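A **spur gear** is a wheel with straight teeth cut parallel to its axis. It is the simplest and most common kind of gear. Two spur gears on parallel shafts pass turning motion from one to the other, and they turn in opposite directions. A third gear placed between them, called an idler, restores the original direction without changing the overall ratio.

## Terms

The *pitch circle* is the imaginary circle on which two meshing gears appear to roll against each other. The *addendum* is the part of the tooth outside the pitch circle, and the *dedendum* is the part inside it. The hole for the shaft is the *bore*. *Backlash* is the small gap left between meshing teeth. Too little of it causes binding, and too much causes noise and lost motion.

Tooth size is given in one of two ways. Metric practice uses the *module*, found by dividing the pitch diameter in millimeters by the number of teeth. Older American practice uses the *diametral pitch*, the number of teeth per inch of pitch diameter. Gears must share the same module or pitch, and the same pressure angle, in order to mesh.

## Ratio

The gear ratio is the number of teeth on the driven gear divided by the number on the driving gear. A driver with 20 teeth and a driven gear with 100 teeth have a ratio of 5 to 1. If the driver turns at 2000 revolutions per minute, the driven gear turns at 400. Torque rises in the same proportion, less the amount lost to friction.

## Tooth form

Most modern spur gears use the involute curve, which keeps the speed ratio constant while the teeth are in contact. It also tolerates small errors in the distance between shafts. Clocks and watches have long used forms based on the cycloid, which suit light loads and very small pinions.

## Materials and manufacture

Steel is used where loads are heavy. Brass is common in instruments, and nylon and acetal are common in office machines, toys, and kitchen appliances. Metal gears are usually cut by hobbing or shaping and may be ground afterward. Plastic gears are mostly molded. The tooling for a mold is costly, and short runs are often machined or printed instead.

In the teaching collection assembled by Ludmila Kuruc and Gunther Nolte for the Wendance technical school, gears are grouped by tooth form first and by material second. The printed guide to the collection, edited by Jana Rothe, follows the same order.

## Noise and wear

Spur teeth meet along their full width at once, which makes them louder than helical teeth at high speed. Common forms of damage are pitting, scoring, and breakage at the root of the tooth. Grease is sufficient for slow, open gears, while fast enclosed sets generally run in oil.

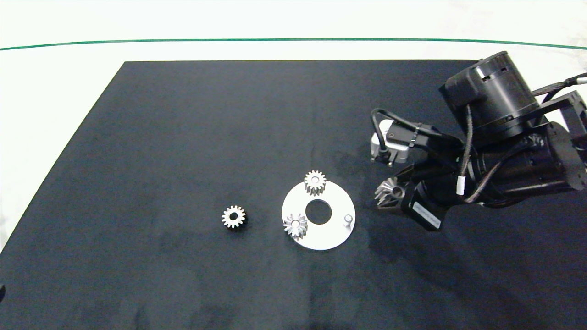 Spur gears.

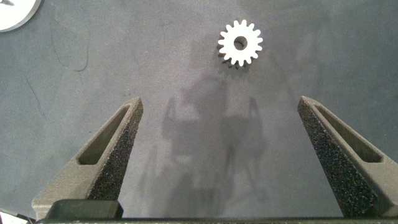
## Common question

**Why are helical gears not used everywhere, if they are quieter?**

Helical gears push along the shaft as they turn, so their bearings must resist that thrust. They also cost more to make. Spur gears produce no such thrust and remain the usual choice for simple, low-speed drives.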